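Newsletter of the Dalamley Evening School

From the robot club: capsules, a clear box and many recordings

By Tõnu Sproģis

Dear members and friends of the club,

In the last newsletter I promised to write how our student project is going, and several parents reminded me of this promise. So I have sat down with a cup of tea and my notes, and I will try to explain it in a simple way. Please forgive me if some places are too technical. The students have corrected my first version, and they were quite strict.

The project has the name Plotberg. It was chosen by vote in December, when we still did not have any equipment and had only a drawing on the board. The purpose is to teach a two-armed robot to put small things from the kitchen in order. We do not program every movement. The students take a gripper in each hand, do the task themselves, and the recordings of these movements become the lessons for the robot. This way of working is popular now, and it suits a school club well, as every member can participate from the first evening, also those who have never written a line of code.

The first task we selected was coffee capsules. One reason was very practical: my colleague in the office drinks a lot of coffee. But the capsules are also a good teacher. They are small and they have one wide side and one narrow side, so they like to roll in a curve and stop where you did not expect. A cube would be too easy for our students. A capsule lying on its side must be approached from the correct direction, or the fingers will push it away and the whole attempt has to start again.
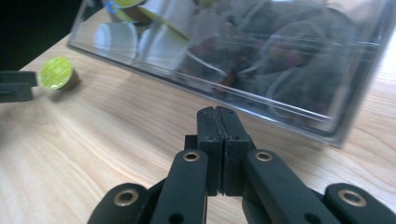
The second difficulty is the container. We decided on a transparent box, and I must admit that I voted against it. The cameras have problems with clear plastic. The light makes stripes on the walls, and the things inside look different from every side. I proposed to begin with a cardboard box and to take the clear one later. The students answered that people have clear boxes in their kitchens, and that a robot which can work only with cardboard is not of much use. They won the vote, and the first evenings were slow, but I think today that they were right.

In the spring term we made 1,376 recordings in total. After the checking, 1,229 of them remained in the good folder. The others were removed for different reasons: a capsule fell to the floor, a hand came in front of the camera, or the person stopped in the middle to ask me something. The checking is not a favorite job. You sit at the computer, you watch the recording to the end, and you write one word in the table, "keep" or "remove". We share this work equally, and each member must check 20 recordings made by somebody else before making new ones. At first this rule was not liked. After some weeks I noticed that the ones who had checked the most were also making the cleanest recordings, because they had seen how a hurried movement looks afterwards.

I would like to describe how a usual evening goes, for those who think to join us in the autumn. We open the room and put the table in its place on the carpet. Then the grippers are connected and we test if the position of each hand is received correctly. This takes more time than you would believe. One cable in a wrong place can cost us half of the evening, and so we now have a checklist on the wall, written by the students in their own style. After this, two persons work together. One holds the grippers, the other one sits at the computer, starts and stops the recording, and puts the objects in a new position for the next attempt. They change places when the arms of the first person become tired.

The tiredness is a serious matter. The gripper does not feel heavy in the first minutes, but to hold one in each hand, and to move slowly and calmly, is like a sport. We tried sessions without a pause in the beginning, and the quality was going down clearly at the end. Now we make short blocks and we drink some water between them.

Since spring we have also made the task a little wider. Capsules alone became boring for the older students, and they asked to work with more kinds of objects and with an organizer that has two levels. The lower level is harder, because the hand must come from the front and there is not much space for the fingers. The upper level looks easy, but packets with a soft cover change their form when you squeeze them. We also added a ball. The ball was the idea of our youngest member, who said that everything else on the table was too serious - and it gives a good exercise in closing the fingers gently and holding an object while the other hand does its own work.

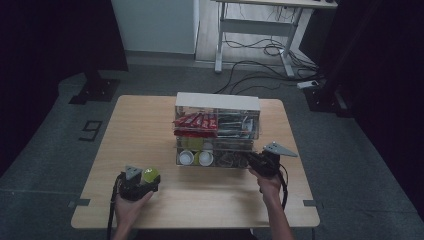 Reading time: 6 minutes

Using two hands at once is what we are studying at the moment. People do this without thinking. One hand holds something and waits, the other one reaches. For the recordings it is important that the waiting hand also behaves well, and does not wander around or shake. Several of us had the habit to lower the hand that had nothing to do, and the program learned this habit from us very quickly! In our first test the robot was lowering its left arm each time the right arm began to move, exactly like me. The students found it very funny and they call this movement by my first name.

About the results I want to be careful. With a few capsules placed far from each other the program does the work quite well. With capsules close together it often chooses two at once and then hesitates between them. With the two-level organizer we have no results yet which I would like to publish. We have planned 200 new recordings only for the lower level, and after that we will train again and compare. Please do not expect a robot which makes order in your kitchen. It is a school project, and the main result should be what the students have learned.

Some of them have learned very much. In the group there are members who could not read a graph in the winter, and now they argue with me if the error is going down or if it is only noise. One pair has written a small tool which shows two recordings side by side, and they gave it the name Mockus. It saves us a lot of time in the checking. They presented it at the open evening in Noncombe, where another school club asked for a copy. I was very proud, and I think they were also, although they did not show it.

Now some practical information.

The club has a summer break, but the room stays available for the members who want to finish their blocks of recordings. Please write to me first, so that I can prepare the computer. The grippers must not be taken home, also not for one night.

We are looking for small household objects which you do not need anymore. Good are things which fit in one hand and have no sharp edges: lids, small cups, empty packages, clothespins. Please wash them before. Glass we can not accept.

New members are welcome from the age of 14, and adults are welcome too. You do not have to know programming. You need patience and the readiness to do the same movement many times, and you should not be afraid that your work will be checked by a person younger than you.

If you want to come in the autumn, send me a short message by the school office, with your name and the evenings when you are free. The number of places depends on the grippers - with two pairs at the table it is already narrow. If there are more interested persons than places, we will make a second group, and for it I need one more adult who can open and close the room. Maybe one of the parents who reminded me of my promise would like to think about it.

With friendly greetings from the club room,
Tõnu Sproģis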